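4.3 Start of shift, dressing station (Aline cell, Brurndale)

Read 4.1 first if you haven't. Morning start is 6, cell must be ready before the line wants plates.

What's changed for you: the arms do the lift and the film. You do set-out, checking and anything the arms give up on. Nobody on the old wrapping rota loses hours, the 4 posts are now called station minders. Same breaks. Pay grade is in the Parex letter, not in here.

1. Guard shut, key to HOLD.
2. Wipe the tabletop. Dry cloth only near the rails.
3. Put the plate down, pattern up. Fruit on the plate, not hanging over the rim.
4. Check both arms are parked and fingers are clear of film scraps.
5. Key to RUN, press green once. Once! Pressing twice queues a second cycle.
6. Stand behind the yellow line and watch the first plate all the way thruogh.

Caution: never reach in to straighten film while the key is at RUN. Key to HOLD, wait for the beep, then hands.

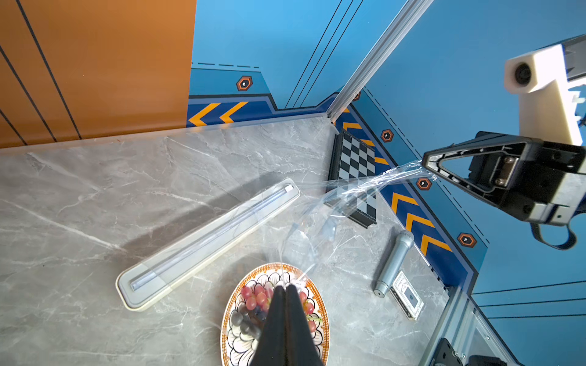
Fig. 7. Fingers closed over the plate, second arm holding the edge of the film.

Note: film creases are normal. Leave them. Only stop the cycle if film is caught in a finger joint or pulling fruit off the plate.

7. If it stops on its own, read the code. 597 = film lost. Key to HOLD, clear the loose piece, reset, carry on. Three in one hour, call Ferraro service and go to hand wrapping.
8. Change the film roll at 200 plates, even if there's some left.
9. Write stops on the sheet. Time and code, that's enough. The sheet is for fixing the cell, it isn't used to score minders.

Hand wrapping: everyone does one hand session a month so we dont forget how. Bench B, next to the sink.

New minders: 60 minutes alongside someone signed off before running the cell alone. Ask for longer if you want it, no form needed.

End of shift is 4.4.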